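In Praise of the Small Palette

I have owned big palettes. I once owned one with 43 shades, a double-decker thing with a mirror that weighed more than my lunch, and I used four of them. The rest sat there looking expensive. So let me make a case for the little square palette, the kind with nine pans and a see-through case, which I think is the best thing to happen to my mornings in years!

Start with the case itself. I will never understand why makeup companies hide the colors behind cardboard and gold foil. You end up with a drawer full of closed boxes that all look alike, and you open five before you find the brown you wanted. With a clear lid you just look. I can stand there half awake, coffee in hand, and know which one I'm reaching for. 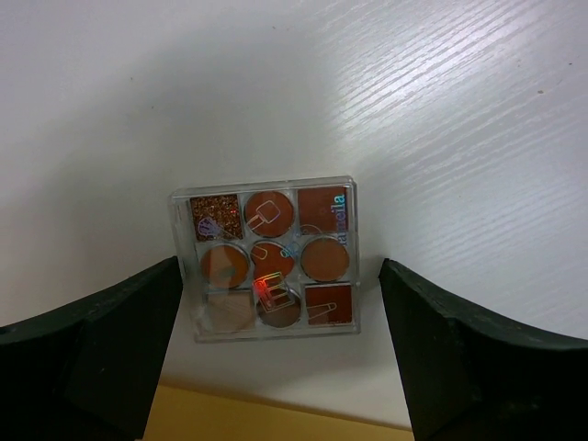
And then there's the matter of sticking to one color family. People complain that warm palettes are all the same orange nine times over, and I get it, I used to say that too. But rust and terracotta and peach and brick do very different jobs on an eyelid. Peach goes everywhere. Brick goes in the corner, a tiny bit at a time (please, a tiny bit). Terracotta does the blending in between, and one glittery bronze is plenty for a Friday. Everything goes with everything else, so you can't really make a mistake, and if you're new to this that is worth more than 30 extra shades of purple.

I feel the same about mixing round pans with square ones, by the way. My sister thinks it looks messy. I think it's how I remember which shade is which without reading the names on the back, and also it's cute, and cute is allowed. So are doodles on the lid – I like a bit of holographic silliness on something I pick up every day.

My second opinion, and I hold this one even harder, is that brushes deserve a tray. I kept mine in a mug for years, like everyone. A mug is fine for pencils. With brushes, you go in for the skinny one and come out with three others, and the fluffy ones get squashed against each other until they look like they slept badly. A shallow plastic tray fixes nearly all of it. The big brushes lie flat, the little ones can lean in a corner, and when there's powder all over everything you rinse the tray in the sink and it's done in 2 minutes.

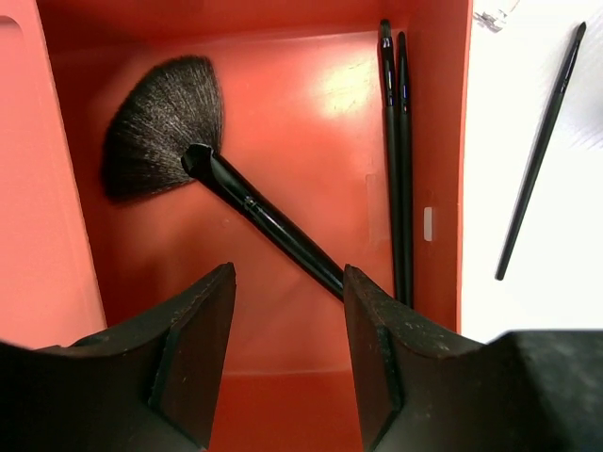
Get one in a loud color, too. White trays show every smear and black ones swallow black handles completely, which matters when most brushes on sale have black handles. Against red or coral you spot them right away.

While I'm at it, I'd like to say a kind word for the fan brush. It gets laughed at. Plenty of people buy one in a set, have no idea what it's for, and use it to dust the keyboard. But it's lovely for sweeping off the bits of glitter that land on your cheek, and it puts down highlighter so lightly that you can build it up slowly and stop when you like it. Just lay it down flat to store it. Bristles spread that wide don't do well jammed in with the rest.

I know some of you have the full vanity with the lights and the acrylic drawers, and if you use it all, wonderful, I'm a little jealous. I just think most of us would have more fun with one small palette we can see into and a few brushes we can find. Mine live next to the sink now, and I've worn more eyeshadow this November than in the whole summer before it.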